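Under the Desks
What 13 months of wear testing says about striped carpet tile in a working office

Brullside leases two upper floors of a former printing plant in Zavala. The lower of the two was recarpeted in September with a loop-pile tile, and the facilities group agreed to have it tested for over a year in normal use. Natalia Ocampo, who ran the tests for the flooring consultancy Rinen, divided the floor into zones by foot traffic and by rolling load. Storage aisles were treated separately from walkways.
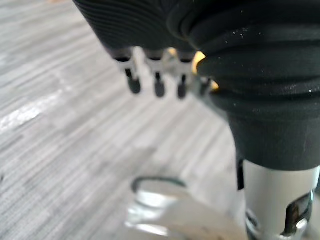
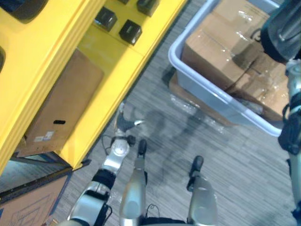 Why stripes

Striped tile is usually sold on looks, but the main argument for it is maintenance. A solid color shows soil as a change in shade, and the eye picks up that change at a low level. A linear pattern breaks up the contrast. The tile carries the same amount of dirt and is judged clean for longer.

This has a cost. Cleaning schedules in most offices are driven by complaints, and a pattern that hides soil delays the complaint. Dry grit then stays in the pile, where it cuts the fiber each time a shoe or a caster passes over it. By the time a walkway looks dull, part of the dullness is abrasion, and no cleaning method will remove it.

Ocampo's recommendation is to fix the vacuuming interval by traffic count and ignore appearance. At Brullside the main walkway was set to daily vacuuming and the desk areas to 2 passes a week. The pattern was left out of the calculation.

Direction of lay

Linear tiles can be laid with all stripes running the same way, or turned a quarter at each tile. The first method, called monolithic, gives a continuous field and hides the seams if the installer is careful. The second hides differences between dye lots, and a single replacement tile is much less visible in it.

Karla Villalobos, the installer on the Zavala job, prefers monolithic lay for open floors but warns clients about light. Pile leans in the direction in which it was made. Seen with the lean, the surface looks pale. Seen against it, the same surface looks darker. Under a low window or a strong lamp, one reversed tile in a monolithic field stands out from across the room. Arrows on the backing prevent this, provided the crew checks them on every tile, including the cut pieces at the walls.

She had two reversed tiles on this job. Both were found at the first walkthrough and turned the same afternoon.

Rolling load and standing load

Foot traffic gets most of the attention in product literature. In the Zavala test it caused less damage than wheels. A desk chair puts the weight of its user on five small contact areas and twists them in place. The twisting opens the loops and, on cheaper backings, works the edge of the tile loose from the floor.

Standing loads cause a different problem. A loaded shelf compresses the pile under its base and leaves a mark when it is moved. Emiliano Jaramillo, the facilities lead, recorded the depth of the marks each time furniture was shifted. Most recovered after steaming. The marks that stayed were under narrow feet, where the load had been in place longest. Shelving with a full flat base left a shallow outline that was hard to find after 70 hours.

The test group drew three working rules from this:

Put a spreader plate under any foot narrower than the width of a hand.
Use soft-tread casters on loop pile.
Load the lowest shelf first and keep heavy cartons there.

Adhesive

The tiles were set on a pressure-sensitive adhesive rolled out in a thin coat. It holds against sideways force but lets a tile be lifted by a corner. The coat must dry until it is clear before tile is placed. Tile set too early bonds hard, and the backing tears when it is pulled up.

Estrella Barajas of Flomov, which supplied the adhesive, attributes most failed installations to slab moisture. She asks for a moisture reading in every room, since one dry result near a door says little about an outside wall. The Zavala floor is an upper slab and tested dry throughout.

Replacement stock

The order included 463 spare tiles, stored flat in their cartons. Anayeli Alvarado, who manages purchasing at Brullside, had questioned the quantity. Spares from a later dye lot rarely match, and the usual practice is to buy all of them with the first order.

New spares do not match a worn floor either. The standard fix is to move a tile from a low-traffic spot, such as under a cabinet, into the damaged position, and to put the new tile where it came from. Almost every swap made during the test followed this method. The next set of pile height readings is due when the upper floor is recarpeted with the same product in a quarter-turn lay.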